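Home Explore Notifications Messages Lists Profile More

Kagiso Zwane
February 18, 2025

Okay, I promised a thread about the Lavbridge open day and I finally have my feet up and a sandwich, so let's go. Robots! Kitchens! Free coffee! (1)

42 replies 88 reposts 616 likes

For anybody who missed my whining last week: Lavbridge is the automation lab out past the old Urkstead rail yard, and they let the public in maybe once a year. I've tried to get a spot before and failed. This time I set an alarm, hit the sign-up page the second it opened, and got into the early group with my neighbor Rozália Fodor, who fixes dishwashers for a living and had OPINIONS. (2)

There were 15 of us in the group. Badge, sticky shoe mat, a short talk about where you can stand and where you really can't. Our guide was Inger Ladefoged, and she was great, very dry, didn't oversell a single thing. First thing she told us was that if we came for backflips we were in the wrong building. (3)

The project is called Kvaran and the whole idea is boring household chores. Putting a mug on a stand. Putting a plate in a rack. Moving the food from one place to another without dropping it. I could watch that all day and I kind of did, they had to move us along twice. (4)

They've got a pretend kitchen counter set up with two arms, one from each side, and everything on it is stuff you could have in your own house. Mug tree, wicker tray, plates, little toaster oven. (5)
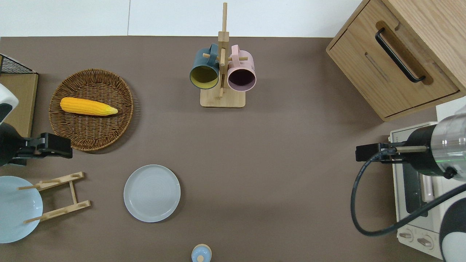
So the chore list Inger read to us had things like "hang the mug by the handle" and "set the plate in the rack," plain as a note on the fridge. She said the wording matters more than you'd think, and that one of their longest arguments all winter was over what "next to" means. I have had that same argument with my husband about the recycling bin. (6)

Rozália asked right away why they practice with mugs when mugs are the easy part. Inger laughed and handed her a pair of kitchen tongs and told her to hang one on a peg using only those. It took her three tries!! And she's good with her hands! I wasn't brave enough to have a go in front of people. (7)

Thing I didn't know: the handle is the trouble. A gripper with two stiff fingers can hold a mug just fine, but then the handle has to come around to meet the peg at the right angle, and your wrist does that without asking you. Going home I emptied the drying rack really slowly and felt like a genius. (8)

My favorite, though, is the corn. I love the corn. A big yellow cob in its own wicker tray like it's royalty. A kid in our group asked if the robot was going to eat it and Inger said "not on my shift" with a completely straight face. (9)
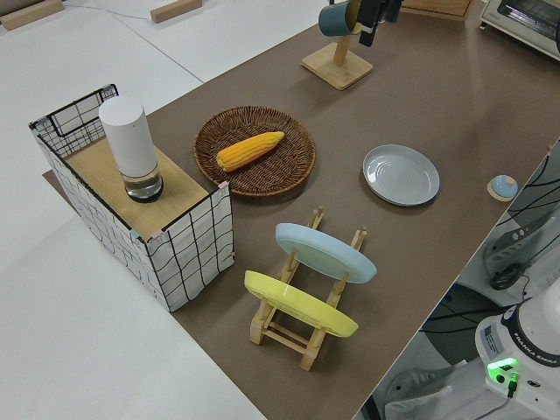
Corn in its tray, plates in the rack, gripper up by the teal mug. Kvaran counter at Lavbridge.

We also got a few minutes with Kári Zoëga, who looks after the software side. I asked the question everybody asks, when do I get one, and he said he wouldn't put a date on it. Then he asked ME which chore I'd hand over first and wrote it down in a notebook. I said fitted sheets. He looked a bit ill. (10)

Rozália's verdict, because people are already asking in my messages: she liked it, she thinks the racks are too light and would tip in a real kitchen with real people banging around, and she told them so. Kári wrote that down too. (11)

Practical stuff. Parking is terrible, take the 3 bus to the end and walk back. No bags bigger than a purse. The tour runs 2 hours and there's nowhere to sit until the coffee at the end, so wear the good shoes. The coffee is from Brurix, the place by the station, and the cinnamon things go fast. (12)

They're doing another open day in April. Sign-up isn't open yet and I'll post the link when I have it. Okay, sandwich time, ask me stuff. (13)

9 replies 31 reposts 204 likes

Comments

Eyvindur Blöndal: I was in the group after yours and the cinnamon things were GONE. I blame you personally.

Kagiso Zwane: Guilty. I had two.

janet_k: Is it OK for a seven year old? Mine is robot crazy but he can't stand still for long

Kagiso Zwane: There was a kid in ours and he had a blast! The safety talk is the slow part, bring a snack for after.

millroadmike: tell Rozália she's right about the racks

Show more replies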